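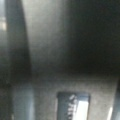 Cámara de muñeca: dedo de la pinza y etiqueta oscura con texto blanco, ilegible.

Célula 5, Flerside. Lista previa al turno, viernes
Revisa: Fatima Chauke

1. Parada de emergencia probada: SÍ
2. Velocidad reducida en modo manual: SÍ
3. Etiquetas legibles desde la cámara: NO. Enfoque pendiente, parte 1401.
4. Mesa sin herramientas sueltas: SÍ 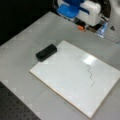
Pinza sobre la mesa; pizarra blanca con borrador negro y un trazo fino.

5. Pizarra fijada a la mesa: PENDIENTE. Lo comprueba Ayanda Matlala.
6. Distancia de las personas al brazo en automático: SÍ

Repetir el punto 3 en unos 10 días.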